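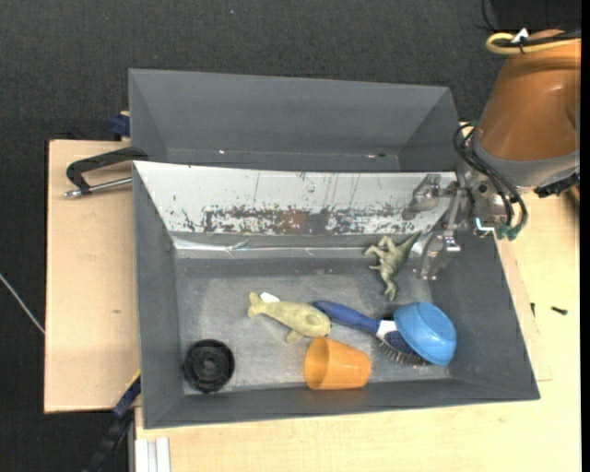

Notes on sorting mixed household items by bin, part 1. Posting as a thread because the full write-up got too long for one page.

Setup: two gray bins, one behind the other, on pale wood tops. Front bin is the unsorted one. Back bin is the destination. Everything starts in front and ends in back, or leaves the system altogether.

Current contents of the front bin, as far as I care about them for this thread: a whale-ish toy in pale yellow-green, a blue hairbrush, a bright blue bowl upside down on the brush, and a black round thing in the corner that I log as "lid/wheel."

The bowl is the interesting one. An inverted bowl hides whatever is under it, so any inventory done by eye comes up short. Rule: bowls get turned or removed before anything else is listed.

Second rule: corners last. A flat round item sitting near two walls has very little clearance for fingers. Slide it toward the middle first, then lift from the edge.

Brushes. Lift by the handle, never by the bristle end. Bristles flex, the grip shifts, and the brush rotates as it comes up. If the head is covered, uncover it before lifting. Clean before storing. Comb the hair out dry, then five minutes in warm water with a little dish soap, bristles down, handle out of the water.

Soft rule on toys: anything with fins, tails or other thin parts goes on top of the load. Heavy flat items go at the bottom. I have broken two tails by ignoring this.

On bin wear. The back wall of the front bin has a white panel, metallic-looking, and the lower half carries a long band of brown and dark gray scuffs. The base has whitish rubbed areas. I stopped treating this as a defect. It is cosmetic until an edge lifts.

What I do check is the joint between wall and base. There is a shiny silver strip along the back one, and it is wrinkled. Wrinkles collect grit. I run a dry brush along it, then a damp cloth, then leave the bin tipped on its side for an hour.

I tried a degreaser (Nallus) on scuffs like these. It shifted the gray marks and did very little to the brown ones. Melamine sponge did slightly better and dulled the surface. Not repeating it.

Load per bin: I cap mine at 5 kg. The bins will hold more. My wrists object to more.

Inventory method: one line per item in a plain text file. Fields are name, color, bin, condition. The file is at 125 lines. I used to keep it in an app called Tornetmont, which wanted a picture and a category for each entry. Categories were the slow part. "Kitchen" or "bath" is easy. A black disc of unknown purpose is not.

For unknown parts I now use one holding box. Label gets the month. Anything in the October box that has not been matched to its parent object by the following October goes out.

Floor covering under all this is dark charcoal with some texture. Good for noise, bad for finding small dropped pieces. Sweep with a flashlight held low, almost parallel to the floor. Pale pieces show up right away. Black ones need a hand.

Part 2 will cover lids, which need their own thread. If you have a working system for matching lids to containers across more than one room, reply with the field names you use.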